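Bowl and Plate (Tableware)

A bowl is deep and a plate is flat, and I could stop there, except that half the dishes in my cupboard sit somewhere in between! I've been keeping this home dish encyclopedia going since one April when my aunt's crockery came to me, 30 pieces of it, and this is the entry I get the most mail on.

Parts. The edge is the rim. The flat part in the middle of a plate is the well, and the band between the two is (confusingly) also called the rim by some people, or the shoulder, or the ledge. I say ledge. Wendy Oakley, who reads these entries before I post them, says shoulder and won't budge. A bowl has a rim too, then a wall, and usually a foot ring underneath.

Decoration. Potters love a thin colored line at the outer rim of a plate, and a second one around the well is common. The ledge is often left plain. Writing goes in the center, if there's any, sometimes inside a shaped border, and it spends dinner under the food.

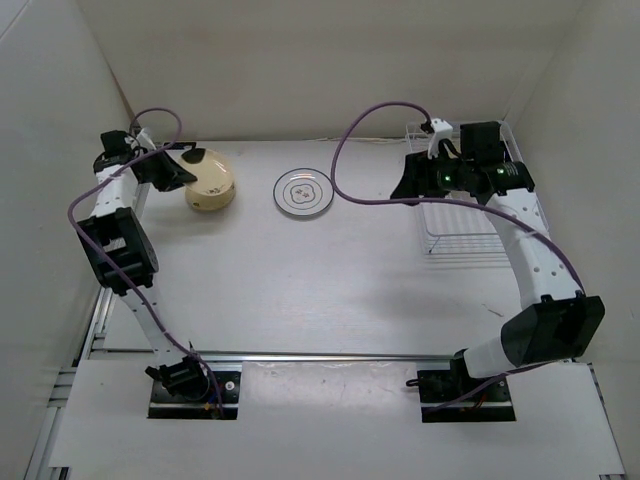
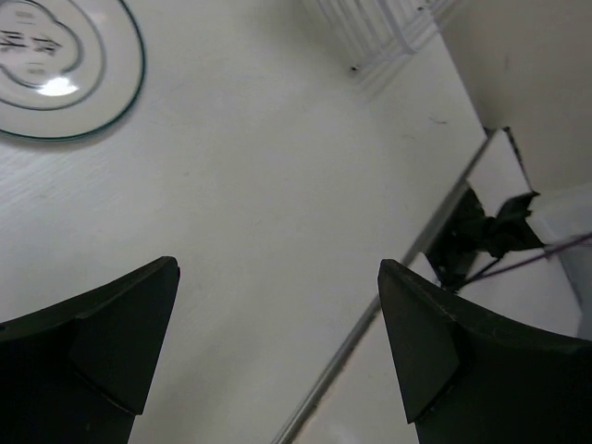

Color. Cream is my favorite for bowls, because soup looks warmer in it, and I don't mind a white plate next to a cream bowl one bit. Kekeli Ofori matches everything and thinks I'm hopeless.

Drying and storage. Plates like to stand on edge in a rack. Bowls go upside down, tilted a little so the foot ring doesn't hold a puddle. Stack plates by size, biggest at the bottom, and slip a paper towel between any with a painted center. I keep my bowls no more than four high, after losing two good ones off a taller pile.

See also: saucer, soup plate, dish rack.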